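Gurnham Introductions: First Meeting Safety Checklist, with Reviewer's Comments
For members arranging a first meeting through the Gurnham matching service 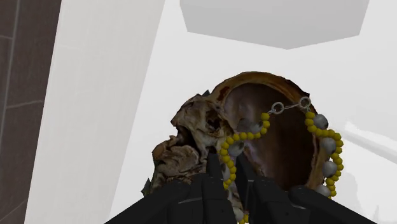 When should a member complete this checklist?
Complete it once a first meeting has been agreed and before any home address or workplace has been shared. A fresh copy is needed for each new match.

Reviewed by Corinne Achterberg, Member Safety. Last revised in November.

Section A - Profile and messages

1. The match's profile carries the verified mark.
Comment: The mark confirms that an identity document was checked when the member joined. It is not a check of criminal records.

2. Messages have stayed on the service for at least 7 days.
Comment: Members are often asked to move to another app early on. This is permitted, but we are then unable to review the conversation if a complaint is made.

3. No request for money, gift cards or account details has been received.
Comment: If one has, do not proceed. Use the Report button and keep the messages.

4. A short video call has taken place.
Comment: Recommended. Two refusals without a clear explanation should be treated as a concern.

Section B - Meeting place

5. The venue is public and staffed for the whole of the meeting.
Comment: Parks and car parks do not meet this item. The Durnotier branch reports that station cafes are often chosen. Please check closing times, as several shut before 22:00.

6. Each member has arranged their own transport both ways.
Comment: Offers of a lift should be declined at a first meeting, including where the last bus has been missed.

7. A friend or relative has the venue, the start time and the match's profile name.
Comment: Agree a time for a check-in message. Where none has been agreed, 11 pm is suggested.

Section C - After the meeting

8. The feedback form has been sent within 14 days.
Comment: Answers are not shown to the other member. Lautaro Herrera reads all forms marked "uncomfortable" and will reply in writing.

9. Unwanted contact has been blocked and reported.
Comment: Blocking alone does not alert our staff - both steps are needed.

Any item in Section A or B left unticked should be settled before the meeting goes ahead. In an emergency, contact the police first and the service afterwards.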